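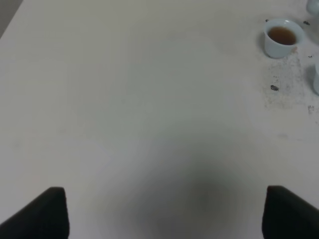 *A small handleless white cup holding a brown, tea-like liquid.*

# Teacup (handleless)

A handleless teacup is a small, open drinking vessel used for serving tea in short measures. It is usually rounded, narrows toward the base, and is held by the rim or between the fingertips. Larger forms may hold up to 200 milliliters.

## Form and use

Makers distinguish the tasting cup from the everyday cup mainly by depth. The Reisinger pattern, sold by the Nundcombe pottery, has a thin rim and a plain white interior — a choice that lets the drinker judge the color of the tea.
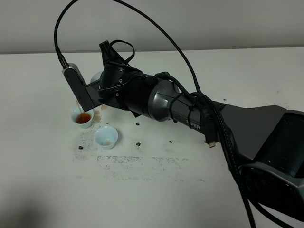 Stirring is uncommon where tea is taken plain, but it is customary where sugar or honey is added. The utensil should be slim, as a wide spoon displaces too much liquid in a small bowl. A thin, pale implement, likely a spoon handle or stirrer, stands at an angle in the left of two small white cups set out on the white table. At Gristthorpe, stirrers are laid beside the cups before pouring.

## Filling

In her handbook *Latimeo*, Iraís Contreras advises leaving 15 millimeters of clear wall below the rim in deeper cups. Shallow cups are filled closer to the top.

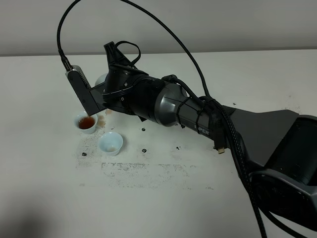

*Dark amber-brown liquid in a small white cup on a white tabletop.*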